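Stedular Hanging Rail Kit for Works on Paper

By Arnaud Framing & Supply, Nirnham

I started making these because I was tired of putting holes in my walls. I collect watercolors, mostly small ones, mostly by people whose names have been lost or argued over, and I move them constantly. A wash drawing comes back from the framer and suddenly the whole staircase has to be rearranged. If you've lived with pictures for any length of time you know how the plaster looks after ten years of that.

So the Stedular is a rail, two sliding hangers per picture, and a locking clip. You screw the rail to the wall once and then you leave the wall alone. The hangers run along the rail and the rods drop down from them, and you set the height with a thumb screw. I can rehang a row of six in the time it takes the kettle to boil (a slow kettle, but still).

It was made with works on paper in mind, and that shaped a few things. Watercolors and drawings tend to be light, framed fairly narrow, with a wide mat, and they look awful when they tip forward at the top. Most gallery rails are built for big heavy canvases and they let a small frame lean out from the wall like it's trying to hear the conversation. Our hanger holds the frame at two points low on the back, so it sits nearly flat. There's a felt bumper for the bottom corners too. Please use it! Air needs to move behind the frame, especially on an outside wall.

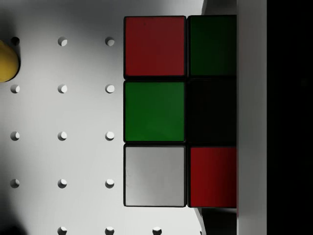
Choosing the spacing is where most people get stuck, so let me go into it. The rail is drilled every few inches and you don't need a screw in each one, but you do want them at regular distances, and you want at least one close to each end. Before you touch the wall, lay out your pictures on the floor and move them about until you like them. I also keep a bit of white pegboard handy for planning a dense hang, the kind with small round holes in a regular grid, and I stick paper cutouts of the frames to it, scaled down. With the holes lined up in rows and columns you've got a ready-made grid, and you can see straight away if your left-hand column is creeping lower than the right. Then measure from the grid, mark the wall in soft pencil, and go.

What's in the box

One aluminum rail, white or pale gray
Four hangers
Four rods
Two locking clips
Felt bumpers, a whole sheet
Screws and wall anchors for plaster, drywall and brick

The rail comes in two lengths, 900 mm and 1,233 mm. People always write to ask about that second number. It's the width of the chimney breast in my front room, which was the first wall I ever made one for, and by the time I thought of rounding it off I had the cutting jig set up and a stack of boxes printed. You can cut either length down with a hacksaw. File the end afterward or it'll catch your sleeve.

Longer walls are fine, just butt two rails together. There's a joining pin for that, sold separately, and I know that's annoying. Most buyers only want the one rail and I didn't want to charge everybody for a pin they'd lose in a drawer.

Weight

Each hanger is good for a small to medium framed watercolor with ordinary glass. If you have something large under thick museum glazing, use three hangers in place of two, or write to me first with the size and I'll tell you what I'd do. I would not hang an oil in a heavy gilt frame from this, and I'd be nervous about a mirror.

Finish

The white is a matte powder coat. I went through a lot of samples on that. Gloss throws a bright line right above the picture, and with a pale, faded wash of a drawing your eye goes to the bright line every time. The gray is slightly warmer than it looks on most screens. If you're matching to a wall color, order the 50 mm sample piece, and I'll take the cost off when you buy the full rail.

A word on light, as I get asked. The rail doesn't take lamps and I won't be adding any. Watercolors fade, blues and pinks especially, and some old skies you see that look like weak tea were once properly blue. Keep yours out of direct sun and save the spotlights for something sturdier.

Fits with

The rods are compatible with Wemex hooks, both the open and the closed type, so if you already have a box of those you can keep using them. The older brass Wemex clips are a touch too wide for the slot. I've had customers squeeze them in with pliers, and I can't recommend it.

Ordering

I make these in runs of 1,000 hangers at a time and the rails get cut to order, so there can be a short wait. The next run is due in April. Orders go out on Mondays from Nirnham, packed in a long tube with cardboard plugs at both ends. Check the ends when it arrives, and if a plug has been knocked in, look the rail over before you sign for it.

Spare hangers, rods and felt are all sold singly, and the joining pin is on the same page.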